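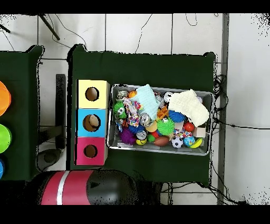 Figure 4.1 Toys and cloths in a metal tray, with three colored boxes for sorting.

Chapter 4
Sorting Small Things

Last updated December 14, 2018

Sorting is one of the first kinds of thinking we ever do, and it stays fun for life! Give a four-year-old a heap of odds and ends and the groups start forming before you have finished your sentence. Give the same heap to a group of adults and they will argue happily over it for 50 minutes.

In Chapter 3 we worked with flat materials: buttons, cards and paper shapes. Those sort easily, and most people agree on the piles. Now we move on to objects with bulk, texture and some squash to them. A soft ball and a hard ball may share a color and a shape and still feel like they belong in different places. A folded cloth takes up a lot of room and covers things up. This is where sorting gets interesting.

A few words we will use all through the chapter. An attribute is anything you can notice about an object, such as its color or the feel of its surface. A rule is the attribute you have decided to sort by. A leftover is an object your rule can't place, and I want you to love leftovers, as they tell you more about your rule than all the easy pieces put together.

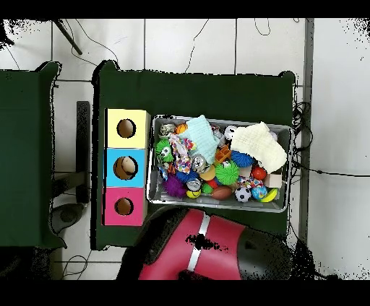 Mixed collections make the best starting point for a class, and they needn't cost much. Wayne Tapley, who taught the Pendden summer course in July, liked pet toys best - they are bright, they are easy to grip, and they come in textures that no set of plastic counters can match. Try "ball" as your first rule. The soccer ball goes in right away, and so does the white one with black spots. Then someone picks up the brown toy football, and you have a real discussion on your hands. The spiky ball with cartoon eyes may start another one (is it a ball, or is it a character?). The knotted rope toys are leftovers under this rule, and so are the knitted cloths.

Boxes with a hole in the top add one more attribute - size. Whatever will go through the hole is in, whatever won't is out, and even the youngest sorter can test it by hand. Section 4.1 begins with that test. Before you read on, gather 19 small objects from your own home and write down the first rule that comes to mind. Keep the note, as you will need it again in Section 4.3.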